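The Quote Was Only the First Page

By Lensa Assefa
November 28, 2019

When Hjørdis Ljungberg asked for money to buy a robot, her board gave her one page to explain it. She wrote the page in an evening. After this she spent four months to write the other pages, which nobody had asked for, and she thinks now that those were the useful ones.

Ljungberg is operations manager at Kvam, a company that stores and repacks car mirror housings for body shops. The parts come in, they go on yellow shelves, and later they are taken down into bins together with cardboard and sent on. It is light work, but it is repeated many times in a day. The housings are black and smooth, and people do not like to do it for a full shift.

"I believed we are buying a machine," she told me. "We were buying a machine, a floor, a training plan and a lot of bins."
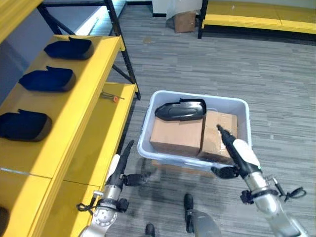
The first quote came from Derkach, a supplier that sells humanoid robots on a lease of three years. The price was clear and the salesman was polite. What was missing from it was everything around the robot. Spare fingers were not in it. The hours of the engineer who prepares each new task were written as "to be agreed," and these words, Ljungberg says, are the most expensive ones in her whole folder.

She asked Edvin Lindholm, who does the accounts, to make a second budget beside the first. He put the lease in one column and all other things in the next one. In the first version, the second column came to a little less than half of the first. In the third version they were almost the same.

Lindholm's advice to other companies is simple. Take the job you want to automate and write down each object a hand must touch. For Kvam this meant housings of different shapes, two sizes of carton, plastic bags and the bin itself. Every line needs preparation hours, and the hours need a price.

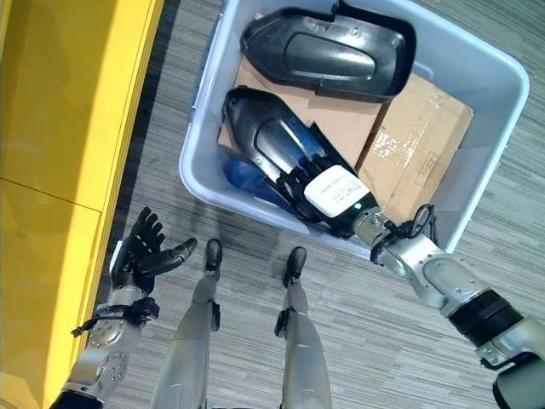 A mirror housing is a simple shape, but it must be gripped by its edge.

The test plan was made by Helge Nyberg, an engineer who came to Kvam from a furniture factory. He did not want to judge the robot from a demonstration. He asked for 200 tries of the same task, bin to shelf and shelf to bin, with the bin placed a little differently each time. Only after that would he talk about a bigger order.

He also wanted the tries to be made on ordinary carpet and beside the ordinary shelves. Derkach had offered its own test hall, with a hard floor and good lamps. Nyberg refused it in a friendly way.

"In a hall you learn about the hall," he said.

His second demand was about hands. A hand is the part that meets the product, so it is also the part that wears. He put aside $2,305 for hand parts in the first year and $1,448 for cables and straps. Ljungberg found this too careful at first. She has left both lines in the budget.
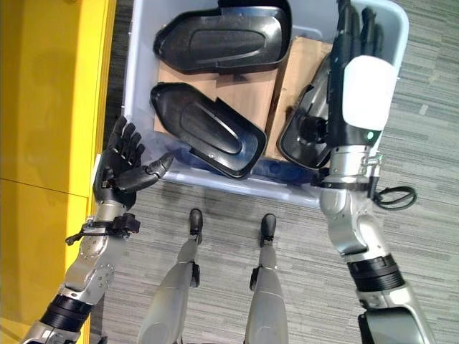
Three housings in one bin, one of them in the robot's right hand.

There was one more discussion, and it took longer than the others. Should Kvam lease one robot and learn slowly, or two and have always one to work with? Lindholm wanted one. Nyberg wanted two, because he remembered from the furniture factory how it is when the only machine is away for repair. They decided on one robot, with a loan unit written into the contract. The loan clause costs $3,633 a year, and Ljungberg says that she read it more times than her own employment contract.
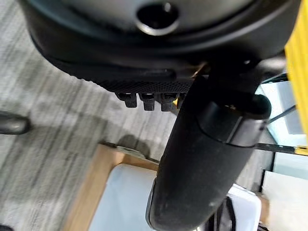 WHAT TO ASK BEFORE YOU SIGN

I took the folder from Kvam to Leif Dalen, who helps small companies in Briravthorpe with equipment purchases. He has seen many such folders and he reads them from the back. These are the questions he would put to any supplier.

Who prepares a new task, and what does one hour of this person cost? If your own staff can do it, ask how many days of training they need and if the training is repeated when somebody leaves.

Which parts are counted as wear parts? Ask for the list with prices, and ask how long the prices are valid.

What happens with the recordings? The supplier may wish to use the recordings from your site for improving its software. Dalen says this can be fine, but it has a value, and you can ask for a lower price.

When can you stop? A lease with a break after the first year is normally more expensive per month. Dalen thinks it is worth it for a first robot and not for a fifth.

Ljungberg has put the same questions to a second supplier, Kurnesix, and its answers are expected in December. The board meets after that.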